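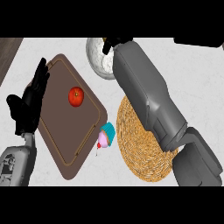 *A simulated kitchen counter in Clalier, with a tomato on the cutting board and a robot arm on each side. (Skanovell)*

# Skanovell releases Clalier 4, a simulated kitchen for teaching two-armed robots by remote control

**FLILTHORPE, 03/02/2019** -- Skanovell today released Clalier 4, a new version of its software for recording manipulation tasks in simulation. An operator drives two simulated robot arms through a household task by moving a pair of handheld controllers. The software records the motion of both arms, the state of every object on the counter and the rendered camera view, and writes them to a single file that can be used to train a control policy.

The release adds synchronized two-arm recording, a rewritten contact solver and a set of kitchen tasks built from rigid and hinged objects. It also brings in a library of 839 recorded demonstrations, which license holders can download from the Skanovell customer site beginning today.

## Two-arm control

Earlier versions of Clalier allowed an operator to drive one arm at a time. A task that needed both arms had to be recorded in two passes, with the second arm moved against a playback of the first. Small timing errors between the passes were common in handover tasks, where one arm releases an object that the other has just taken hold of.

Clalier 4 reads both controllers on one clock. Each arm has its own inverse kinematics solver, and a shared collision check runs before joint targets are sent to the simulator. If the requested motion would bring the two arms into contact, both are slowed along their current paths and the operator feels a vibration in the controller on the side that moved last. Recording continues through the slowdown. The event is marked in the log so that it can be kept or dropped when a training set is prepared.

The two arms need not carry the same end effector. A multi-fingered hand can be fitted on one side and a gripper on the other, and the mapping from controller to fingers is set separately for each. For a gripper, the trigger sets the opening. For a hand, the trigger closes all fingers along a stored grasp curve, while the thumb is assigned to a second input. Users who own a tracked glove can bypass the grasp curve and send finger angles directly.

"With a plain gripper the operator has one number to control after the wrist is in position," said Georges Sabbagh, head of engineering at Skanovell. "With a hand there are many, and most people can't manage them all while also watching the other arm. The grasp curves give up some freedom, and in return a new operator gets usable recordings on the first day."

## Chidiac controller set

Clalier 4 is the first version to support the Chidiac, Skanovell's own controller set, which has been in limited supply to existing customers since January. The Chidiac consists of two handheld units and a base station that connects to the host computer by USB. Tracking is relative: the operator holds a clutch button to couple the hand to the arm and lets go of it to reposition. Motion scaling is adjustable during a recording, and the scale in use is stored with every sample.

Third-party controllers remain supported through the existing input plug-in. Force cues are not available on these devices, with the exception of simple vibration where the manufacturer's driver exposes it.

The Chidiac can also be used to drive physical arms through the same software interface. In that mode the simulator runs alongside the hardware as a collision monitor. Skanovell recommends that operators complete the simulated tasks before being cleared for work with hardware, and the operator guide has been reorganized to follow that order.

## Kitchen tasks

The new task set covers 23 counter-level tasks. They include moving a single item of produce to or from a cutting board, setting a tipped object upright, placing a bowl on a woven mat, clearing a board, and passing an item from one arm to the other. Each task is defined by a start region for every object, a goal test and a time limit. Object positions and rotations are drawn at random within the start regions at the beginning of each episode, and the random seed is saved.

Not every object on the counter is part of the task. A board task may be recorded with a bowl or a piece of baked goods standing nearby, and the operator is expected to leave those objects where they are. Disturbance of a non-task object beyond a set distance does not end the episode. It is written to the log as a separate value, and the user decides at export whether to count it as a failure.

Loose material is treated in a simplified way. Bowl contents such as flour are drawn as a fixed surface and add mass to the bowl, but they do not pour or spill in this version. Liquids are not included. Cutting is not modeled either; boards are used as placement surfaces only.

The contact solver has been rewritten for small curved objects. In Clalier 3, a round object held between two fingertips could creep out of the grasp over several seconds, which led operators to squeeze harder than they would need to on hardware. The new solver models a contact patch at each fingertip in place of a single point. Friction values are set per object and may be randomized.

## Demonstration library

All 839 demonstrations in the library were recorded by Skanovell operators in Flilthorpe using the Chidiac. Successful and failed attempts are both included, and each file carries a result flag from the goal test along with a second flag from a human reviewer. Where the two disagree, the file is kept and both flags are retained.

"Failed attempts were being deleted by most of the groups we spoke to," said Maya Hattar, who leads the demonstration team. "We keep them. An operator who misses a grasp, backs off and goes in again from a different angle has recorded something useful, and it's hard to get that kind of motion on purpose."

Hattar's team works from a written protocol, which is supplied with the library. The operator begins each episode with both arms in a rest position outside the central work area, waits for a tone, performs the task and returns both arms to rest. An arm that is not needed stays under the operator's control throughout and is not parked by the software. According to Hattar, parking the idle arm produced trained policies that held it rigid even when it blocked the camera's view of the target.

The protocol also sets rest breaks and limits the length of a session. Recordings made in the last part of a long session showed larger clutch counts and slower approach motion in internal review, and the limit was shortened as a result.

## File format and export

Demonstrations are stored in a documented binary format with a plain-text header. Each file contains:

- joint positions, velocities and targets for both arms
- end effector state, including individual finger angles where a hand is fitted
- controller pose, clutch state and motion scale
- object poses and contact events
- rendered color and depth video, with the camera parameters used

The rendered view can be regenerated from the stored state at a different resolution or from a different viewpoint, so a user who changes the camera position does not have to record again. Lighting, counter finish and object textures can be changed in the same step. Regeneration runs without the operator interface and can be spread over several machines.

An export tool converts files to array form for use with common training libraries. Files from Clalier 3 can be read, but they contain no contact patches and will not replay exactly under the new solver. A converter that re-simulates older recordings and reports which ones still pass the goal test is included.

## Known limits

Policies trained only on simulated demonstrations should not be expected to transfer to hardware without further work. Skanovell has tested transfer on its own arms for board placement tasks and found that a small number of demonstrations recorded on the physical system were still needed. Results for handover tasks are not yet complete -- these will be covered in a technical note to customers.

Shiny and strongly curved surfaces are rendered with a simplified reflection model. Depth output for such surfaces is ideal and contains none of the dropouts seen with real sensors, unless the optional noise model is turned on.

## Availability

Clalier 4 is available now for Linux. A Windows version is in testing. Customers with a current maintenance agreement receive the upgrade and the demonstration library at no added charge. The Chidiac controller set is sold separately, with an initial production run of around 3000 units, and can be ordered through Skanovell's sales office.

A trial license limited to two of the kitchen tasks can be requested on the Skanovell website. The trial includes full recording and export but does not include the demonstration library.

## About Skanovell

Skanovell develops software and input devices for robot teleoperation and demonstration recording. The company is based in Flilthorpe and supplies research laboratories and equipment makers.

**Press contact:** Skanovell Press Office, Flilthorpe

**Technical questions:** Georges Sabbagh, Engineering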